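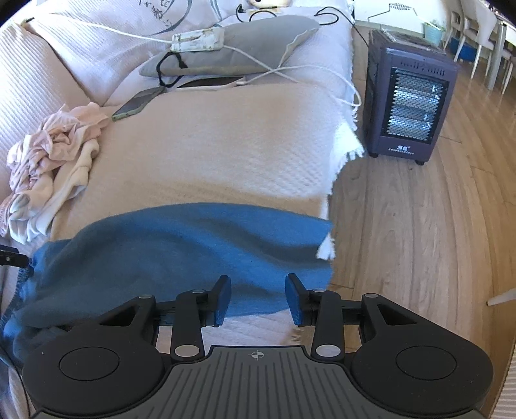 Kyung-hwa Seol thought we should drop the sofa from the study altogether, on the grounds that a sofa is for sitting and anything left on it will be moved by the next person anyway. We kept it in. In the first round it was the place our households named most often when asked where they had last put something down.

The project looked at shared living rooms in student housing in Viltudville and Gultley. We wanted to know which things stay on the seats and which get put away. The sofa we used for the written notes has a light pink quilted back. A peach woven throw covers most of the seat, with a blue fleece blanket over the front. Pink and white clothes were piled against the backrest, a power strip lay on the gray pillow, and there were two phones on the throw, one plugged in.

Tae-yang Wi sorted the notes into textiles, clothing and electronics. Blankets were treated as part of the furniture and clothes as clutter, although both are cloth and both can be folded in a minute. Chargers were the hardest group. People told us they left them out so they could sit and use the phone at the same time.

We tried 2 changes in January: a basket beside the sofa for clothes, and a fixed spot for the power strip on a side table. The basket was used at both sites. The power strip went back to the cushions in Gultley, where the side table was too far from the outlet. A longer cord would be worth testing before any new furniture is bought. The survey form and the 274 replies are in the appendix.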